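Visit report: the Rikwood home tidying service at Curkham

Rikwood opened its Curkham demonstration apartment to visitors on Oct 17, 2026. I went to see the tidying service it plans to offer from March. The machine is a two-armed robot lettered GALBOT. Rikwood supplies the setup, the job list and the support under the name Rana.

The apartment is furnished like a lived-in place, with heavy drapes, sheer curtains and patterned carpet. The staff wanted visitors to judge the service in a room with some clutter and strong daylight.

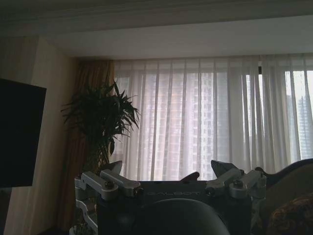

The job on show

The task was picking up litter in the sitting room. Two crumpled pieces of white paper lay on the dark coffee table, with a black container on the floor in front of it. The table is low, so the arms have to work well below the height of a kitchen counter. A carved sofa with four cushions stands right behind it.
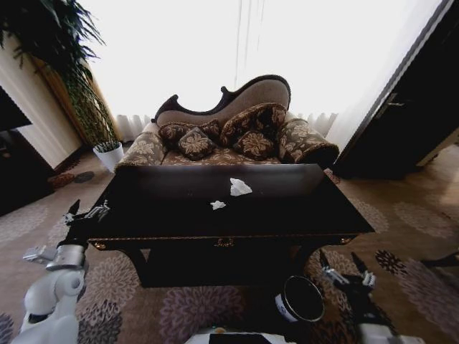 Drurnach

I asked about setup. A Rikwood technician walks through the home first, and the basic visit covers up to 700 square feet. Larger homes pay for a second visit. Each job is then added from a list of 110, and paper pickup is one of the standard ones. Custom jobs cost extra, and the price sheet did not say how much.

The gripper views were the most useful part for me. They show how much of the room the arm cameras take in along with the hardware.

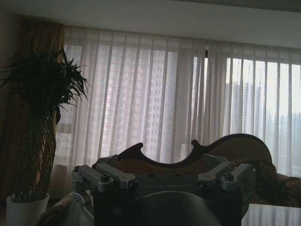 Gripper view toward the sofa and window. The plant is at left.

The quoted price is $317 a month with a one-year term, or $113 for a single trial day. The trial includes the walk-through but no custom jobs. I would take the trial first and use it on the lowest table in the house. I still need an answer on insurance, and Rikwood said it would send the terms by email.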